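Notebook, Trerent kitchen bench
Task: microwave open / place / close, hand-held gripper demonstrations
11 Mar 2024

Carried on from the previous entry. Door opening had been demonstrated only from a centered start, with the tool square to the front of the microwave. Policies trained on that set approach well and then stall if the arm comes in from the left. Target for this round was a wider spread of start poses, same task, same layout.

Collected 54 demonstrations. Start pose changed after each one, height and yaw both. Toaster and wire rack stay at the back left, since the door has to clear the rack and we want that constraint in the data. Condiment dish stays to the right of the microwave. No distractors added yet.

Mapping run first: slow sweep of the whole bench, then the tag calibration for finger width. Both accepted. The letters on the back curtain remain the best source of features in the upper half of the view. The curtain alone gives the tracker very little, and the last time we worked with it bare the trajectories drifted whenever the tool pointed above the microwave.
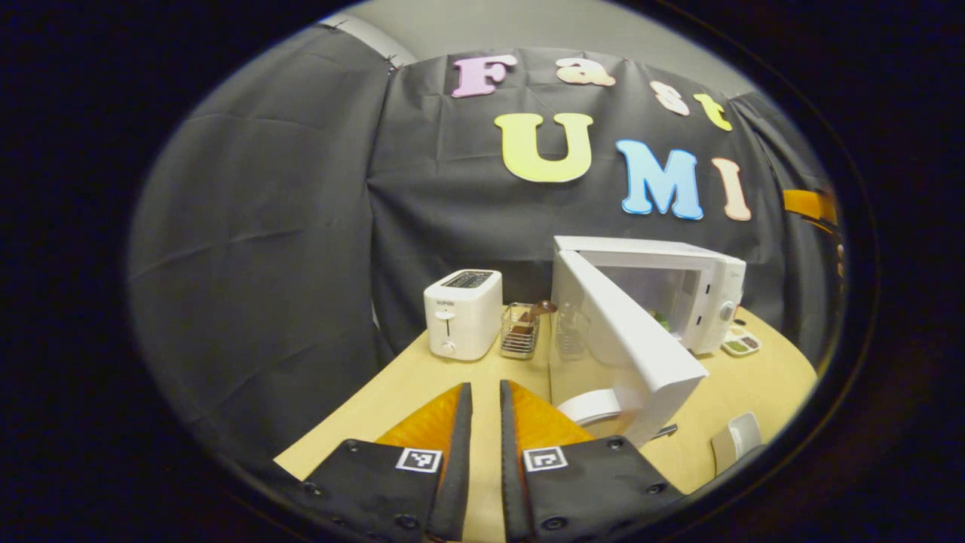
Wrist view, door open. Right fingertip just below the handle.

Notes on the door. Pulling straight back on the handle is wrong and the fingers slip off. The hand has to follow the arc, with the wrist turning at the same rate as the door. Easy for a person, and easy to do too fast. Above a certain speed the view smears and the pose estimate jumps. I now count to four through the swing.

Second point: after release, back off before moving sideways. In several early takes I went sideways at once and brushed the door edge. Those are marked for removal. A person corrects for that without thinking about it, the arm will not.

Closing is simpler. Push with the outside of closed fingers on the outer face, well away from the hinge. Do not grip the handle to close.

Processing on the Helico machine. Of 3000 segments now in the pool (all sessions, all subtasks), 1088 are door opening. 955 of those pass the tracking check. Most failures sit in the first second, where the tool is still being raised from the bench and sees mainly tabletop. Fix is procedural: hold still at the start pose with the curtain in view, then press record.

Finger width: the two tags read cleanly through the pull. They drop out when the wrist is rolled hard under the overhead light – glare, I think, but not confirmed. Try a matte print of the same tags before changing anything else.

Open items:
Retrain door opening on the passing segments only, compare with the old centered set.
Repeat with the microwave rotated a little toward the left edge of the table.
Check screws on both finger plates before each session. Add to the start sheet.
Ask Nindirdale whether their arm can reach the full door arc at our table height. If it can't, the low start poses are wasted effort and we should stop collecting them before June.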